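4.2 Clutter, transparency and the grasp planner

Most of our trouble in June came from see-through objects, so I'll spend a little time on them. The planner in Mendside takes a depth cloud, throws out everything on the table plane, and proposes grasps on what's left. Clear plastic mostly vanishes at the second step. We'd watch the overlay and the object just wasn't there, even though all of us could see it plainly on the paper. A cup lying on its side, as in Figure 7, is a nasty version of this, because its height above the plane is small and the returns from the far wall land behind it.

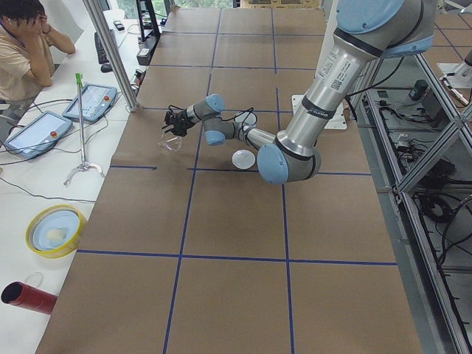

Figure 7. The arm over a taped cell containing a clear plastic cup and a white lid.

Our fix is pretty plain. We added a color-only mask from the Moynihan segmenter and let it veto the plane filter, so any pixel the mask claims stays in, even if its depth says "table." The missing depth is then filled from the mask outline with a cylinder or cone prior (we tried fancier priors and they didn't earn their keep). The tape grid helps more than I expected — each cell gets its own local plane fit, which soaks up the wrinkles in the paper.

We trained the mask on 1,838 labeled images and held out 499. I relabeled a bunch of the cup rims myself, twice, and I'm still not happy with them.

Opaque objects need none of this, but they brought a different headache once they were in the gripper. A held mug tilts, and the old controller kept using the pose from before the grasp. Now Kesex re-estimates the pose from the head view after the fingers close and passes the new tilt to the motion planner, which treats the mug and its handle as part of the arm for collision checks. Other objects nearby, like the glass funnel lying on the paper, stay in the map as obstacles with 9 mm of padding. That's generous, I know, but glass is no fun to sweep up!
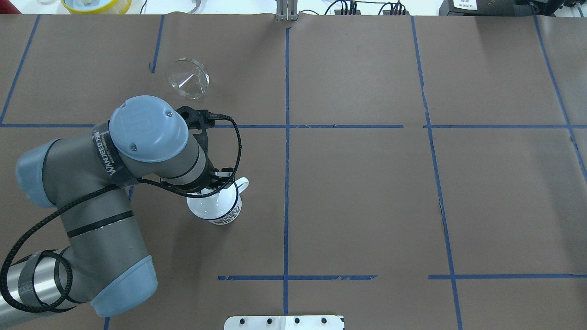
4.3 Replanning after a pose update

A new tilt can make the current path invalid, so the planner checks the remaining waypoints first and only replans from the first bad one. We cap this at seven attempts, then stop and hand control back to the operator.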